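Miranda Users Board > Bench and Shop > Surfaces, Mats, Grounding

Topic: White desktop glare, and whether a mat fixes anything

dunlin_k
Posts: 36
Moved into a smaller shop in May and inherited a pale laminate desktop. It is flat, heavy and in good shape, so I would like to keep it. The problem is glare. I have an LED panel straight overhead and after an hour of soldering 0603 parts my eyes are done. Small dark parts are easy to find on it, which I like. Tinned leads and clipped wire ends disappear completely.

Options I am looking at:
- gray dissipative mat over the whole thing
- paint or film
- move the light and leave the surface alone

I do repair work on audio gear, mostly preamps and small mixers. No optics, no RF to speak of. Opinions wanted, especially from anyone who has worked on both light and dark surfaces for more than a week.

torque_wrench_tom
Move the light first. It costs nothing. An overhead panel reflects straight back at you from any glossy surface when you lean over it. Put the source to the left and right of your head, slightly behind the line of your shoulders, and the reflection goes off to the opposite side. If that is not enough, then buy a mat.

solderbridge
Disagree with the order. Mat first. He does repair on powered equipment and on ICs of unknown history. A bare laminate desktop is an insulator and holds charge. The mat has to be bought anyway, and once it is down the glare question may already be closed. Two-layer rubber, gray or the dull blue, with the snap and the 1 megohm cord.

torque_wrench_tom
The mat is for static. The light is for glare. Treating them as one purchase is how people end up with a blue mat and a headache.

dunlin_k
I have a wrist strap and a small mat already, placemat size. Was asking about the whole surface. The small one slides.

KSutcliffe
Posts: 200
I ran dark benches for years, then switched to off-white when we refitted, so I can give you both sides.

Dark surface: easy on the eyes, hides burns and flux, hides dropped black screws forever. You need much more light to see the same detail, and then the shiny parts glare at you from the part itself, where you can't do anything about it.

Light surface: it bounces light up under the work. You see the underside edges of a chassis without a flashlight. Shadows are softer. The cost is that the surface is brighter than the thing you are looking at, and your pupils close down for the surface. That is the fatigue you describe, more than the specular reflection Tom is talking about.

What worked for me was a light surface with a darker mat only under the working zone. The rest stays light and gives you the bounce.

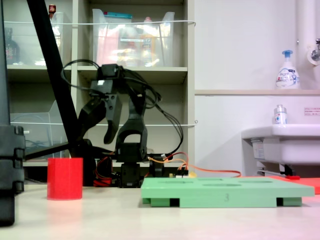 Notes on the mat-on-light-surface setup

1. Size the mat to the largest chassis you open, plus a hand's width at the front. Bigger than that and you lose the bounce.
2. Matte finish only. Some of the cheap vinyl ones have a sheen that is worse than the laminate.
3. Square the mat to the front edge and leave it there. Once you know where the mat is, tools go back to the same places without looking.
4. Ground the mat to the common point, and ground the strap to the same point. Do not chain the strap through the mat.
5. Clean with water and a little isopropyl. Ordinary household cleaners leave a film that ruins the dissipative layer.

Keegan

solderbridge
Good post except for item 1. A partial mat means parts get set down off the mat. Every time. The protected area has to be where the hands go, and hands go everywhere.

KSutcliffe
Then keep the boards in shielding bags or trays when they are off the mat. That is the normal procedure in any case. A full-width mat with open boards scattered on it next to a tape dispenser isn't protected either.

solderbridge
Trays, yes. I'll grant trays. I still cover the full width.

flatwasher
Has anyone used the Tadisance roll material? It is sold by length, gray, and the supplier near me will cut it. The sheet I was given lists surface resistance but doesn't say at what humidity it was measured.

arohat
Posts: 3
I have the Tadisance on two benches. Comments:

It curls for the first couple of weeks. Lay it upside down overnight before fitting and then it goes flat. It takes a hot iron tip without melting through, but it will mark. Mine has brown rings all along the right side.

On humidity, ask for the test report. If the number was taken in humid air it tells you very little about a heated room in winter. I measured mine in the dry season with a borrowed surface meter and it was still in range, near the high end.

Color is a mid gray, slightly green under cool LEDs. I find it restful. Solder balls show up well on it.

Aroha Tapsell

flatwasher
Thanks. Did you glue it or leave it loose?

arohat
Loose. Double-sided tape at the back corners only. If you glue it you will be scraping it off in 4 years.

torque_wrench_tom
Back to the light for a moment. I would like dunlin_k to try one thing before spending money. Lay a sheet of brown wrapping paper over the area where you work and do a normal job. If your eyes are fine, the surface was too bright and Keegan is right. If they still hurt, it's the panel.

dunlin_k
Reasonable. Will do it tonight.

old_ohm
Paper test is sound. Add a second one. Hold a small mirror flat on the desk where the work goes and look into it from your normal posture. If you see the lamp in the mirror, so does every shiny part you will ever work on. Move the lamp until it is gone from the mirror. We set up drawing tables this way.

solderbridge
And if the ceiling is low and the panel is fixed?

old_ohm
Turn it off and use two arm lamps.

dunlin_k
Results.

Paper test: big improvement. I did a full recap of a four-channel mixer and noticed nothing until I stood up and realized I had not been squinting.

Mirror test: the panel was dead center in the mirror. I can't move it, it is screwed to a joist, but I unplugged it and put one arm lamp on each side. With the paper removed and only the arm lamps on, the desk is tolerable. With both changes it is comfortable.

So it was both. I am not going to say who won.

torque_wrench_tom
The light accounted for half of it and cost nothing. Noted.

solderbridge
He still needs the mat.

dunlin_k
I still need the mat. Next question, then. Gistotance has a three-layer mat with a metallized middle, and it costs twice what the two-layer rubber does. Is there a reason to pay for it in a repair shop?

KSutcliffe
Not in my view. Three-layer vinyl is softer and lies flatter, and the conductive middle layer gives a more even path to the snap across a long bench. On a short bench the difference is small. Vinyl also burns. If you solder every day, the rubber lasts longer.

arohat
Agree on rubber for soldering. I would use the vinyl on an inspection or assembly bench where no iron is in use. It's kinder to painted panels, and a faceplate laid face down on clean vinyl doesn't pick up rub marks. On rubber it can.

solderbridge
Lay a faceplate face down on foam. Neither mat is meant for that.

arohat
Foam sheds. Lint-free cloth on top of the mat is what I do.

flatwasher
Slightly off topic but related to light surfaces. Does anyone have a method for flux stains on white laminate? I have a yellow halo that survives isopropyl.

old_ohm
If alcohol doesn't take it, it is probably heat discoloration in the laminate and it stays. If it is old rosin, warm it gently with a hair dryer and then use the alcohol while it is still soft. Wipe toward yourself, change the cloth often. Do not use acetone until you have tried a corner underneath. On some edging it lifts the glue.

flatwasher
Tried the hair dryer. Half of it came off. The other half must be scorch.

Zurkton_fan
Nobody has mentioned film. I put matte gray film from Zurkton over a white desktop — the kind sold for cabinet doors — and it took away the glare in ten minutes. Cheap and it looks tidy.

solderbridge
What is its surface resistance?

Zurkton_fan
No idea. It's for cabinets.

solderbridge
Then it is a sheet of plastic that charges up when you slide a board across it.

Zurkton_fan
I put a mat on top of it for the sensitive work. The film is for looks and glare. I do mostly tube amps, and a tube does not care.

KSutcliffe
Under a mat it is harmless. Check that the matte side does not grip the mat so hard that the film lifts when you take the mat up to clean.

Zurkton_fan
It does, a bit. At the corners.

dunlin_k
Final state, for anyone who finds this later by searching. Light desktop kept. Overhead panel disconnected. Two arm lamps, one per side, set with the mirror. Gray two-layer rubber from the Tadisance roll, cut to cover the working zone plus the left side where I set boards down, so it is larger than Keegan advised and smaller than solderbridge wanted. Common point ground screwed to the rear leg with a wire back to the outlet ground, tested. Small parts go in a white dish at the back so I can still find the black screws.

The roll did curl. I laid it upside down overnight and it is flat except at one corner, which I have taped.

solderbridge
Test the cord again in a few months. The resistor end fails at the snap, and it looks perfectly good when it does.

arohat
Tape the other back corner as well or it will creep forward.

dunlin_k
Done, both of them. The cord goes on the calendar.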